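Track Marshals and Lap Scorers – Rowbotham Slot and R/C Raceway, Luldale

The Zorkodside Model Racing Association is taking applications for trackside roles at its off-road course in Luldale for the coming season. The course is a 913-foot dirt loop with two tabletop jumps, run counterclockwise. Classes are 1/10-scale electric buggy and short-course truck.

Marshals stand at fixed posts and return overturned cars to the track by hand. Lap scorers work in the timing booth, check transponder reads against a manual count, and post results after each heat. Applicants may list both roles – assignments are made by the race director.
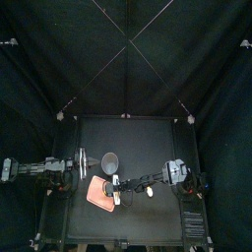

Shifts run from 9 a.m. until the last main is scored. Pay is $85 per race day, with lunch included. Marshals must be at least 16, able to stand for two hours at a time, and wear closed-toe shoes. Scorers need basic spreadsheet skills. Training on the Gekar timing software is given on a Thursday evening before the first race in October and is required for scorers.

Experience with R/C cars is useful but not required. Drivers entered in a class may not marshal or score that class.

To apply, pick up a form at the Rowbotham front counter, 800 Luldale Road. Include your available dates and any first-aid certification.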